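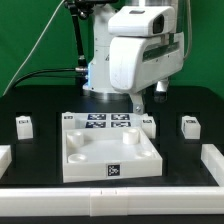

January, notebook, 9 am or a bit after (coffee still too hot to drink)

Picking up where I left off with the grad intake survey. Elżbieta sent the export through last night and it's 836 responses, which is miles better than I'd feared after that first slow fortnight. Weteck and Akholm came in strong, Prajapati so-so, and Konden has nine. Nine! They took on more grads than anyone else on our list, so I've asked Rafail to ring their early careers person and find out whether the link ever went out.

First job was de-duping. I matched on email hash and start month, and found a little clump from Akholm where people had obviously started on their phone, given up at the long question about rotations, and finished later on a laptop. Kept the finished one every time. Eftychia reckons we should keep the half ones too and merge them, but the early answers don't always agree and I don't want to be picking favourites.

Then the scoring. We've got the "would you recommend your employer" question on a scale to 10, and everything else on a scale to 5, and whoever set it up (me, last winter) just doubled the small ones. Bad idea! The lowest anyone can score on the doubled ones is a 2, so the floors don't line up. Rescaled everything from zero and reran it. Prajapati and Weteck swapped places on mentoring, nothing else moved much.

Free text is the fun bit. Lots about start dates being pushed back, lots about pay bands not matching the ad. One person wrote a whole paragraph about the bike storage at their centre and I've read it twice. Tagged as "facilities".

Michalis wants a minimum number of responses before a company gets ranked at all. I'm on his side, but we need to pick the number before we look at the new table again, otherwise we'll all be arguing for our favourites.

To do:
- minimum sample, talk to Efthymia before lunch
- fix the labels on the training chart, colours are backwards
- send Elżbieta the rescaled file (v3, NOT v2)
- Konden, waiting on Rafail

4.40 pm: Rafail got through. The link went to their old grad mailing list. New one goes out tomorrow, and I'm holding the table until it's back.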